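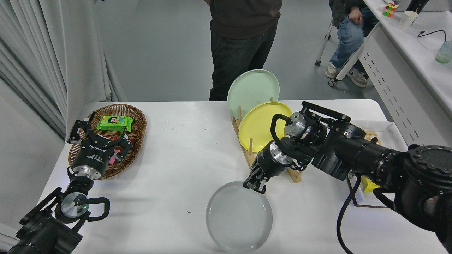

Selling the van without getting stung

Fitting him in took two goes. The first time he was under a Dunaneo with the phone on speaker and we gave up. Second go, kettle on, half an hour before a customer came for a collection. He buys and sells used vans at Hiebert, a small yard on the Pistusau road, and would sooner we left his name off. Fine by us. Everyone round here knows who he is anyway.

First question, the obvious one. When do you sell?

"Before you need to." Long pause. "People ring me the week the gearbox goes. Too late. You want to be selling while it still drives nice and has a bit of test left on it."

He reckons vans are not like cars for this. A car loses most of its money early and then sort of settles. A van that has worked for a living drops in steps. Belt due, drop. Clutch getting heavy, drop. Rust on the sills, big drop.

"The belt's the one. If you've had it done, keep the bill. I've knocked 700 off a van becuase the bloke swore blind it was done and couldn't show me a thing. He probably had done it. Doesn't matter, I have to price it like he hasn't."

On paperwork he goes on a bit. Service book, old test sheets, receipts for tyres, the lot. Spare key as well. He had one in July, an 8 year old Funari, one owner, everything in a folder, and it went the same afternoon for the full asking price. Nothing special about it otherwise. White, dent in the back door. 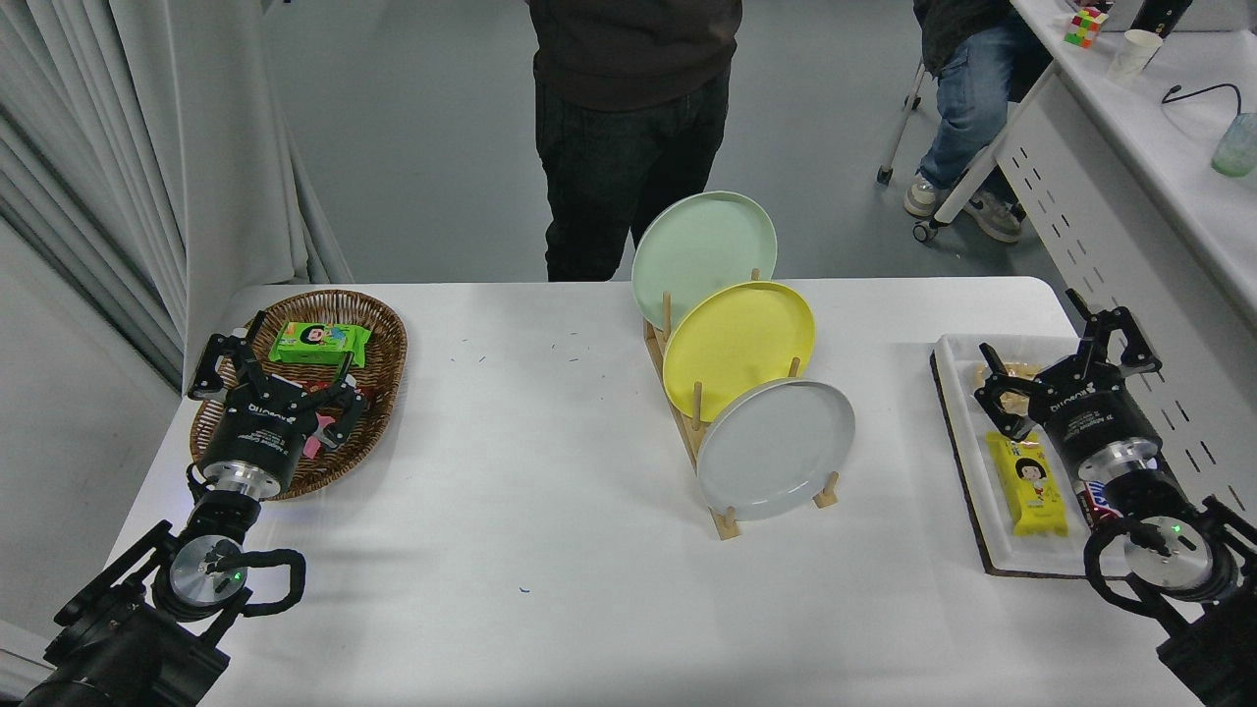
Cleaning, then. Does it make any difference on a work van? Yes, more than people think, and he doesn't mean polish. He means emptying it. Crumbs down the seat runners, dust sheets, fast food bags, a snack packet with a kid's face on the front like the green one in the basket, all the stuff that lives in a cab. "If the cab's a tip I start wondering about the oil. Can't help it." He does his own with a hoover and a bucket and never pays for a valet on anything under 3,000. Racking he takes out unless it's tidy. Roof bars stay on.

What about dents?

"Leave them. Buyers expect dents. A bad repair looks worse, they think you're hiding something."

Private sale or trade? He laughed at that one, being trade. Says you'll get more privately, no point him pretending otherwise, but you'll have people round your house, messages at midnight, offers of half. With him it's a lower price and gone by teatime. He'd get at least 4 quotes before taking anyones, his included.

Mileage worries him less than it used to. Motorway miles are easy miles. What he doesn't like is a low figure and a worn driver's seat, as that means lots of short trips, in and out all day, engine never properly warm.

Any tips for the viewing itself?

"Start it cold. If I turn up and the bonnet's warm I want to know why. And don't talk. Sellers talk themselves down, they start telling you about the heater."

Customer turned up then so that was more or less that. He shouted one more across the yard on the way out, about taking your number off the side before you sell. He still gets calls for a plasterer.

September 2023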